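# Como acompanhar um programa de renovação de casas sem perder episódios

Escrevo este guia para quem gosta de "Casa Lovier", como eu, e se confunde com a ordem das temporadas. Na aplicação Flomow os episódios aparecem misturados com os especiais.

1. Abra a Flomow e procure "Lovier". Escolha a série e não o especial de Natal, que tem quase o mesmo nome.
2. Em "Ordenar", marque "Data de emissão". A opção normal é "Popularidade" e ela estraga tudo.
3. Comece na temporada 3. É nela que entra a apresentadora Ok-hee Cho, e as duas anteriores têm outro formato.

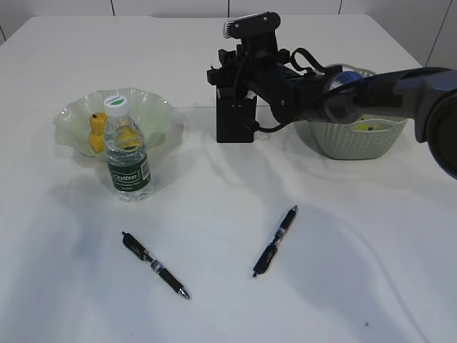
4. Active os avisos no menu do perfil. Eu recebo a mensagem às 9 da manhã, no dia do episódio novo.
5. Guarde os favoritos numa lista própria. O limite é de 200 títulos - para mim chega bem.

Se a sua televisão é antiga, a aplicação pode não abrir. Nesse caso use o canal Tondness, que repete a série à tarde desde abril, mas sem legendas.

As entrevistas da Ok-hee Cho não estão na Flomow. Saem na revista Laizer, e a mais comprida, sobre a casa dos pais dela, está no número 649.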